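Runley holds corn supper ticket price, shrinks the corn

The Runley Corn Supper will cost $30 again this year, a figure that has not moved since the grange hall had its old roof. What the $30 buys is another matter. Organizers confirmed on Wednesday that second ears will now be charged separately, and that the butter table, long a free-for-all, will be "supervised."

The supper sold 831 tickets last summer, the most in its history, and ran out of corn before sunset. Diners from the back of the line were offered coleslaw. A number of them have since written letters, several of which mention the coleslaw by name.
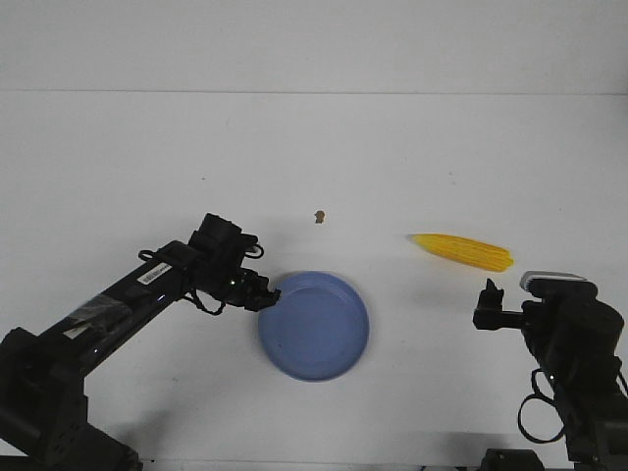
One plate, one ear: the new rule for Runley diners.

Under the revised plan, each ticket covers a single ear, a pork chop or bean patty, two sides and a square of cornbread. Extra ears go for a dollar apiece at a table near the exit, cash only, while they last. Children under six still eat free, though the definition of under six is expected to be tighter than it was last year, when one guest in that category drove himself home.

Corn will again come from the Nyanda farm on the Lunthorpe road, which has promised 47 more crates than last time. The farm would not promise that they would all be ripe on the same evening. A dry spring has put the early rows behind, and the supper may slide back a week if August doesn't cooperate. Ticket holders who can't make the later date may get a refund or a pie.

The plates are changing too. Paper ones are out after a windy evening that sent a good share of them into the Lunthorpe reservoir, along with some of the beans. Diners will get reusable blue plates this time and are asked to give them back.

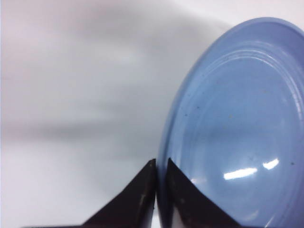
Blue plates replace paper at this year's supper.

Dehua Yuan, who runs the serving line, said the one-ear rule was a matter of arithmetic and she was tired of being blamed for it. She also said anyone caught rejoining the line in a different hat would be sent to the dishwashing tent, where help is needed anyway.

Tickets go on sale at the Flasemus hardware store at 8 a.m. on the first Saturday of the month. The line usually forms by six. 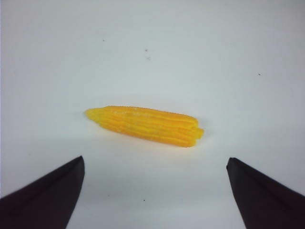 Godfrey Mushi thinks a dollar for a second ear is fair enough, but he wants it known that he has been eating three since the supper began and does not plan to stop. He would also like the coleslaw moved farther from the entrance.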